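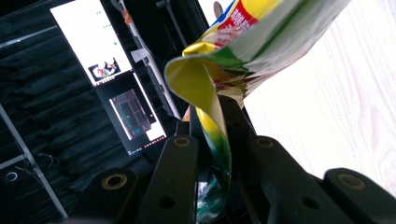 Snack bag, yellow and green, twisted up at one end.

Clearing out the snack drawer tonight. It's the deep one under the microwave and it hadn't been sorted in a while.

Flat wrappers go in one pile, crumpled ones in another. The shiny film kind springs back open if you fold it, so I twist those.

Our city pickup in Clesirville doesn't take film. It all goes in the trash unless you drive it to the drop-off on Tapia, open until 8.

Hedvig Myklebust asked what I do with half-full bags. Roll the top down, clip it, stand it up at the front so it gets eaten first.

Drawer is wiped out and relined. Crackers on the left, chips on the right - nuts moved up to the shelf with the tea.

Still need more clips. Doing the spice rack next.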